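### 3.2 Test liquids and serving conditions

Bitterness ratings were collected for two cold-brewed teas, supplied under the trade names Okitz and Zellance. Each was steeped at 4 g per litre overnight in the same refrigerator and strained before use. Panellists (n = 16) had no history of taste disorders and were asked not to eat or smoke in the hour before a session. All sessions began at 10.30 a.m.

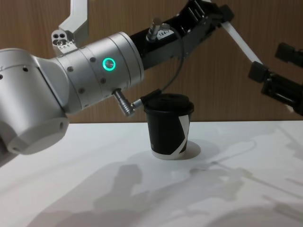 Serving volume was fixed at 280 ml, which left enough headspace to limit spillage when the vessel was moved. Earlier work in our group used shallow glass bowls, and aroma reached the nose well before the first sip. We therefore changed to cups for the present study. Serving took place at a white tabletop (Figure 2), and the same surface colour was kept for every session so that the background against which a drink was judged did not vary.

Ratings were made on a line scale from "not bitter" to "extremely bitter" — panellists marked the line once after swallowing and once more after a pause of one minute. The second mark was included to capture lingering bitterness, which the Daneshvar scale in its original form does not record.

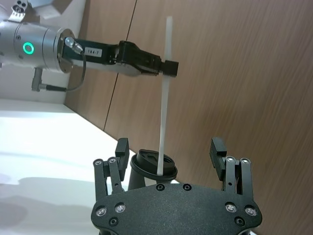
**Figure 2.** Serving area.

Between samples, panellists rinsed with still water and ate a plain cracker. Sample order was balanced across the panel, and codes were held by Greer Munro until all ratings had been entered. Marks were read to the nearest millimetre and entered twice; where the two entries differed, the paper form was checked. Ratings from the Wednesday session were analysed separately, as the Herkico refrigerator had been reset the night before and the steeping temperature could not be confirmed.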